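Work and Automation – Session 9 notes
Trefor Prosser
June 16, 2026

Rough notes, read alongside the Dudmont packet. Will clean up before the final, maybe.

Carrying on from last time

We stopped at the question of who teaches the machine. Old answer: an engineer writes the program, goes home. Newer answer: somebody on the floor shows it the task, many times over, and the system learns from the recordings. Changes who matters in the building. Keep that in mind for everything below.

Case: Dudmont parts kitting

Dudmont packs repair kits for Kekov pumps. 117 people on the floor in April, two shifts. Work is pick, place, check, close the tray. Sounds simple. Isn't, ask anyone who has done it for a month – parts arrive in the wrong bins, lids stick, labels peel.

Management brought in Shakya arms for the placing step. Twelve kitters were moved to what the company calls the "skills bench". Their job now: run practice tasks with the arm, fix the setup between tries, mark each try good or bad. Practice tasks are kept very plain at first. A block, a marked square, move one to the other. Real parts come much later.

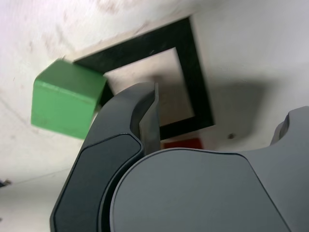
Pay first, as it's what the kitters asked about first. Bench workers kept their kitting grade. No raise. The argument from the company – lighter work, sitting down, no quota. The argument from the workers – we are training the thing, that is a different job and a higher one. Both sides have a point. In your response paper pick one and defend it, don't split the difference.

Second, pace. On the line you set your own rhythm inside the quota. Fast hour, slow hour, evens out. On the bench the arm sets it. You reset, you wait, you reset. Several people in the interviews said the waiting was more tiring then the kitting. One woman: "My hands are fine now. It's my head that's gone by lunch." Compare to the reading on control room operators, same complaint, forty years earlier.

Third, knowledge. Good kitters know things they can't easily say. How hard to press a seal. When a part feels off. When they guide the arm some of this gets recorded, some doesn't. Questions to argue about:

Who owns a recording of somebody's skill?
Should a worker be able to pull their recordings if they quit?
Does the answer change if the recordings are sold on to Jumis (the sister site)?

Dudmont's contract says the company owns all of it. Signed by everybody, read by very few.

What happened on the line itself

People who stayed on the line got the hard leftovers. Arm takes the easy placing, humans get bent parts, odd sizes, the returns. Quota was not lowered until the union pushed. Term to know: residual work – whatever the machine can't do yet, handed back to people, usually without being named as a job.

Also the social side. Line workers stood across from each other and talked all shift. Bench workers face a table. Two of them asked to go back and were told maybe in the fall.

Some numbers

483 practice tries logged in the first week. 63 marked bad. Careful with this. "Bad" was decided by whoever was on the bench and there was no written rule until week three. One person failed a try if the block touched the line, another let it go if it was mostly inside. So the figure says as much about the markers as about the arm. Good exam material, hint.

Also note nobody logged the minutes spent resetting. Human time between tries does not show up anywhere in the company's report. If you only have the report, the arm looks like it works alone.

Terms

Deskilling – job broken into parts that need less training
Upskilling – the reverse, or the claim of the reverse, check who is making it
Residual work – see above
Task vs. job – a job is a bundle of tasks. Automation mostly hits tasks. The fight is over how the bundle gets retied.

For next session

Read the Dudmont interviews, the full set and not just the summary. Bring one task from a job you have had and break it into steps, as small as you can. Mark which steps you could explain to a new hire in words and which you would have to show them. One page, handwriten is fine.

Groups for the bargaining exercise are the same as before. Management side needs to prepare an opening offer on bench pay. Union side needs a position on the recordings. I'll bring the contract language.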